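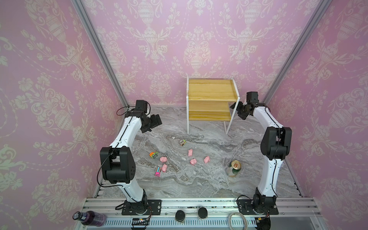

Vimala Kurian wants it known that the old version of these notes had her homing the arms before she'd checked a single bolt, and could I please put things in the right order this time. Fair enough! So the bolts now come first, the cables second, and the power doesn't go on until step 9.

Section 4. Setting up the two-arm cell after it has been moved or stripped down

I've written this for the Forkeck bench cell, the one with both arms on the front rail. If you've got the single-arm version you can follow along with the left-arm steps and skip anything that mentions clearance between the grippers. Allow yourself a whole morning the first time. I still need one if somebody has had the bases off.

You'll want the hex keys, a steel rule, a soft cloth, a paint pen and a few reusable cable ties. Leave the plug out of the wall and put it where you can see it.

Rail and bases

1. Check the rail before you hang any weight on it. Push down at each end in turn. If it rocks, slacken the end brackets, let it settle and nip them up again (a bit on one, a bit on the other, back to the first).

2. Set the mounting plates 600 mm apart, measured centre to centre. Please use the rule. I once did it by eye and spent most of January wondering why the left arm kept missing by the same amount.

3. Tighten the plate bolts in a cross pattern, then put a dab of paint pen across each bolt head and on to the plate. When a bolt creeps, the line splits and you can spot it from your chair.

4. Lower each arm on to its plate with one hand under the elbow and the other near the base. Fasten the base bolts finger tight all the way round before you touch a key to them.

Caution: there are no brakes in these arms. Once they're unpowered the upper link will drop if you let go of it, and the elbow is the heavy bit. Fold the arm down by hand until it rests, and keep your fingers out of the crook.

Cables

5. Run the arm cable down the side of the links towards the base, tying it loosely as you go. Leave a loop near the wrist. It looks untidy and people are forever tempted to pull it in, but the wrist needs that slack to roll.

6. Bend every joint through its full travel by hand and watch the cable while you do it. If it goes tight anywhere, undo the nearest tie and give it more. Nithin Thampi likes to do this with a second person holding the other arm clear, and I've come round to his way.

7. Tuck the spare length into the slotted channel along the front. Coil whatever won't go in and keep the coil off the moving parts.

8. Label both ends of both cables, left and right, as seen by somebody standing at the rail. We had one set labelled from the back of the cell and it caused a very silly afternoon.

First power-up

9. Clear the floor of the cell completely. All the toys, the cans, the little shelf stand, everything. They can go back in once step 13 is done.

10. Hold the left arm in its folded position, plug in, and switch on the left supply only. You should feel the joints stiffen under your hand. If they buzz or twitch, switch off and go back to the cables.

11. Do the same on the right.

12. Home the left arm, wait for it to finish, then home the right. Never both together on a fresh set-up!

13. Open and close each gripper 7 times with nothing in it. You're listening for a click or a scrape, and you want both fingers arriving together. If one lags, wipe the slides with the dry cloth and try again before you go reaching for the adjusting screw.

Note: the speed setting goes back to full after a firmware update. Check it reads 800 or lower before you run any two-arm routine, and leave it there until you've watched a full run from start to finish.

Looking after it

Check the paint marks every morning you use the cell, and the cable ties while you're down there. Wipe the floor with a barely damp cloth and let it dry before switching on. Drinks and cleaning bottles are best parked well away from the boards and connectors, full or otherwise.

If an arm stops with fault 786, that's the elbow complaining about load. Switch off (supporting the arm, see the caution after step 4), look for a snagged cable, then start again from step 10. Should it come straight back, leave the arm folded and ring Venkatesh Chacko in the workshop with the fault number and which side it's on.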